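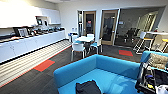
Figure 1. The break room, looking from behind the sofa toward the back wall.

Where Do People Sit? A Study of One Office Break Room
Interior Planning Studio, second-year project report

Background

Our studio was asked to pick a shared room that people use every day and work out how it could serve them a little better without knocking down any walls. I chose the break room at Grumberg, where I had a part-time desk job over the summer and where I must have drunk more coffee than in the rest of my life put together. It is a friendly room and I was fond of it before I started measuring it, so I have tried to be fair in both directions.

The room as it stands

The kitchen runs down the left side as one long counter, with white cabinets below and above, and the coffee corner takes up a good stretch of it. Everything you need for a drink is in that one line, so the left side is where people naturally drift. A striped gray and white runner follows the counter, with a thin red-orange line along its inner edge, and the rest of the floor is dark gray carpet. I like the runner very much. It tells you where the kitchen stops and the sitting part starts, and it does it without a partition or a sign.

The sitting part is a small round white table with four chairs, plus the turquoise sofa. Two red-orange carpet tiles are set into the gray, one beside the runner and one farther back near the doorways, and they pick up the color of that thin line nicely. The blue and white bins stand against the back wall, to the left of the table, and the two doorways there are framed in light wood.

What I did

I spent 3 weeks of lunch breaks in the room with a notebook, and I also handed out a short paper survey. I gave out 50 copies and got 20 back, a better return than my studio partners had led me to expect (there were cookies involved!). The survey asked where people usually sit, how long they stay, and what one thing they would move if they could.

What people said

Most of the answers were kind to the room. People enjoy the colors, and several wrote that the blue seats and the sofa cheer the place up on a dark afternoon. The complaints were nearly all about the table. It is a lovely size for a chat and a tight one for four lunches, especially once somebody opens a big salad box. A few people said they eat at their desks for that reason and come in only for coffee.

The bins got more comments than I had planned for. Some people want them closer to the counter, so they don't have to carry a dripping filter across the carpet - others are quite happy to have them out of smelling distance.

Proposal

I would keep the runner, the cabinets and the sofa just where they are. My main change is a second round table, the same white and the same size, so that two small groups can eat at once and push together when they want to. I looked at tables from Visser and from Pritano, and preferred the Visser one for its slimmer base. I would also add a small lidded bin for coffee grounds at the end of the counter and leave the large ones alone.

With four more chairs and the little bin, my budget comes to $2,957 including delivery. The full price list is in Appendix B, and the floor plan, drawn with the help of the Warkley template we were given in class, is in Appendix A.

What I would still like to check

All my notes are from lunchtime, and the room may well be a different place at 9 in the morning, when everyone wants the coffee corner at once. I would also like to tape the outline of the second table on the carpet for a week and see whether people walk around it comfortably on their way to the doors.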